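3.2 Recipe collection and coding

The recipes came from households in two towns, Siddale and Flondton, and from one neighborhood, Abu Hammour. In each place we asked people to give us the written version of a dish they had learned from an older relative and still cooked at least once a month. We accepted index cards, notebook pages, printed e-mails and text messages. A recipe read aloud over the phone was accepted only if the cook then wrote it down and sent it to us in their own words.

This produced 389 recipes from 76 households. Stews, filled breads, rice dishes and baked pasta made up most of the set. We left out drinks, pickles and anything bought ready-made and only heated. Where a household sent two versions of the same dish, for instance a grandmother's card and a daughter's retyped copy, both were kept and linked, and the later copy was marked as a descendant of the earlier one.

Each recipe was split into single instructions. An instruction was defined as one action on one ingredient or mixture, so "brown the onions and add the rice" was counted as two. Every instruction was then given one of four codes for how it told the cook to judge an amount or a stopping point: measured (cups, grams, minutes), by comparison ("the size of a walnut"), by sense ("until it smells nutty"), or left open ("enough oil"). Two coders worked separately and met every Thursday to settle differences. In total, 1,356 instructions were coded as something other than measured. These are the focus of the rest of the paper.

3.3 Kitchen and table sessions

A written recipe shows what the writer thought needed saying. To learn what was left out, we also visited a smaller group of households and sat with them in two settings. In the first, the cook made the dish at the stove and talked through it. In the second, held at the table on a different day, the cook explained the same dish to a relative who had never made it, with no food present. Table sessions lasted up to 3 hours, including breaks, and were held wherever the household usually sat together.

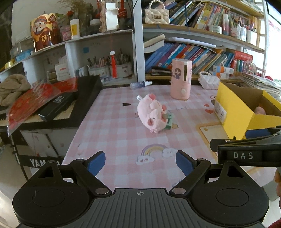

Figure 2. A table with a pink-and-white checked cloth and a plush pig lying on its side.

The table sessions were less tidy than the kitchen ones. People left and came back, children joined in, and talk drifted to other dishes. We did not steer it back. Transcripts were made in the language spoken and then translated, with food words kept in the original whenever the translator was unsure of a close match. Notes were stored in Skustora, a labeling program written for the project, which let us tie a passage of speech to the matching line of the written recipe.

We looked for three kinds of difference between the speech and the page. An addition was any step or warning that was spoken but not written. A correction was a spoken amount, time or temperature that disagreed with the written one. A substitution was an ingredient the cook now used in place of the one on the card. Stories about the dish were transcribed but not coded unless they contained an instruction.

3.4 What the written recipes leave out

Additions were the most common difference in all of the places studied. Most of them had to do with heat and waiting. Cards that said "simmer" were explained at the table with remarks on how the surface should move, when to lift the lid, and how long the pot should stand after the burner was off. Resting times were missing from nearly all of the baked pasta recipes, yet every cook who explained one of these dishes brought up resting without being asked.

Corrections were fewer and mostly concerned salt and liquid. Several cooks in Flondton said the amount of water on the card was right for an older pot that the family no longer had. In Siddale the usual correction was to oven temperature, which cooks set lower than the card stated and made up for with a longer bake.

Substitutions were easier for cooks to name than we had expected. They tended to know which can, cheese or cut of meat the older relative had bought and when they had changed to another. Linked pairs of recipes were useful at this point. In some of the pairs the descendant copy already had the new ingredient, but its amounts were carried over from the earlier card, even where the new ingredient was saltier or held more water. We return to these pairs in Section 4, where they are compared with the dishes as cooked.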